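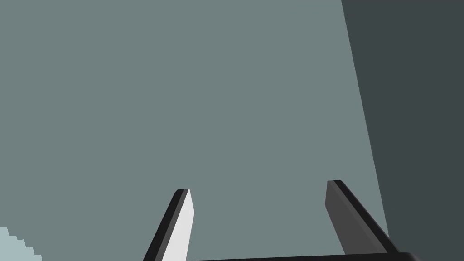
The **Giltia jar key** is a hand-held kitchen aid used to release the vacuum under the lid of a glass jar. It belongs to the wider group of daily living aids, which also includes jar grippers, bottle openers with long handles, and clamps that hold a container steady on a counter. The tool is used mainly by people with reduced grip strength, limited wrist movement, or the use of only one hand.

## Background

Many preserved foods are filled while hot and then sealed. As the contents cool, the air left at the top of the jar shrinks, and the lid is pulled down tightly against the rim. Most of the effort needed to open a new jar goes into overcoming this seal. Once air enters, the lid usually turns with far less force.

Earlier aids dealt with the problem by improving the user's hold on the lid. Rubber cones, textured sheets, and strap wrenches all increase friction or leverage, but they still call for a twisting motion. This can be painful for people with arthritis of the thumb or wrist. Jar keys work by a different method, lifting a small part of the lid edge until the seal breaks.

## Design

The Giltia key was drawn up by the product designer Nam-gil Kang and is made by the kitchenware firm Byun. It has a curved handle that fills the palm and a short lip at one end. The lip is placed under the edge of the lid, while the body of the tool rests on top. Pulling the handle gently outward raises the edge of the lid by a very small amount.

Two versions are sold. The standard model has a plain handle. The second, named Jikus, has a thicker handle with a soft covering and a loop that passes over the back of the hand, so that the fingers do not have to close fully. Both have the same lip and fit the same range of lids.

## Use

The jar is set on a firm, dry surface. A non-slip mat is often placed beneath it, particularly when the user has only one working hand. The lip is hooked under the lid and the handle is drawn back until a click or a short hiss is heard. The tool is then removed and the lid is turned by hand.

If no sound is heard, the key may be moved a quarter of the way along the rim and tried again. Users are advised against repeated hard pulling at one point, as this can bend the lid and prevent it from closing properly afterward. Glass that is chipped or cracked at the rim should not be opened with a key of any kind.

## Limitations

A jar key is of no help with lids that have already been opened and have stuck because of dried food or sugar. In these cases the seal is no longer the cause, and a gripping aid is more suitable. The tool is also unsuited to plastic screw caps, which have no metal edge to lift, and to two-piece canning lids with a separate ring - the ring must be unscrewed first.

Very small jars, such as those used for spices, may not leave enough room for the lip to seat.

## Care

Both models may be washed by hand in warm, soapy water. The covering and loop of the Jikus should be left to dry fully before storage, as moisture can collect between the covering and the handle. Food left under the lip is best removed with a soft brush.

## Selection and training

Occupational therapists may include a jar key in a kitchen assessment, together with cutting boards, peelers, and pouring aids. A guide written by Min-kyu Min for the Keltenent day center groups opening aids by the movement each one requires - pulling, twisting, or pressing - and suggests that clients try at least 2 types before choosing. The guide places the Giltia key in the pulling group. It recommends the Jikus for people who cannot make a full fist.

## See also

- Strap wrench
- Non-slip mat
- Ring-pull opener
- Rocker knife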